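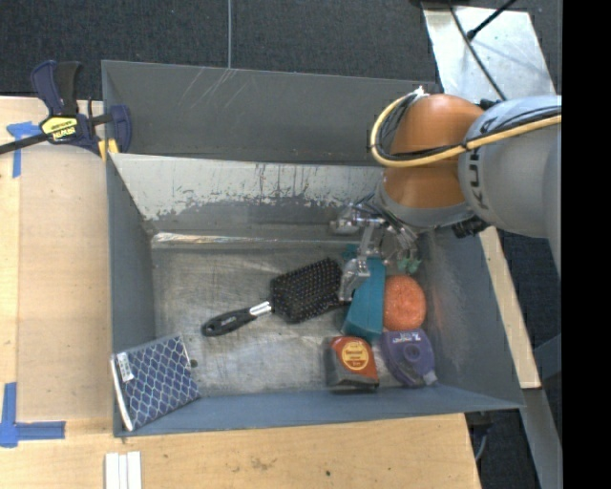 Touran Mousavi

Junmont Household Words: a word list with notes

Hello, and thank you for looking in. Junmont is a list of 2,000 everyday household words as they are said in and near Drokville, with the standard English word beside each one and a note on who uses it. I began it for my own pleasure, after an argument with my aunt over what to call the cupboard under the stairs (she says "glory hole", I say "spence", and we are both still sure of ourselves), and it grew from there.

What you get

The list is one plain text file, words.txt, with one entry per line and tabs between the columns. There are six columns: the word, the standard word, the room or part of the house it belongs to, the age group of the speaker, a sample sentence, and my own remarks. The remarks column is often blank and sometimes far too long, for which I can only ask your patience.

A typical line has "lobby" in the first column, "hallway" in the second, and then a sentence such as "Leave your boots in the lobby, love." Brushes, combs and other things for the dressing table are filed under "bedroom", even when people told me they keep theirs in the bathroom. Bins are under "kitchen" or "yard", depending on size.

How the words were gathered

Arash Rezaei and I sat down with eight families, usually at the kitchen table and usually with cake. We let people chat about their chores and wrote down what we heard, then read the words back at the end so they could put us right. Four of the families had three generations at home, and those were the best afternoons of all — the grandparents and the children corrected each other without any help from us!

Spelling was a headache. Most of these words are hardly ever written down, so I chose whichever form the speaker liked best and put the others in the remarks.

Things to bear in mind

Older speakers are better covered than younger ones, and the kitchen is much better covered than the garden. Please don't use the list to show how common a word is. It records that somebody said it and nothing more.

Opening the file

Any text editor will do. If you use a spreadsheet, choose tabs as the separator and UTF-8 as the encoding, or the accents will come out as nonsense.

Using and adding to it

You are welcome to copy, print and share the list, with a mention of both our names. New words are very gladly received — send the word, a sentence and the room, and I usually add them on a Monday.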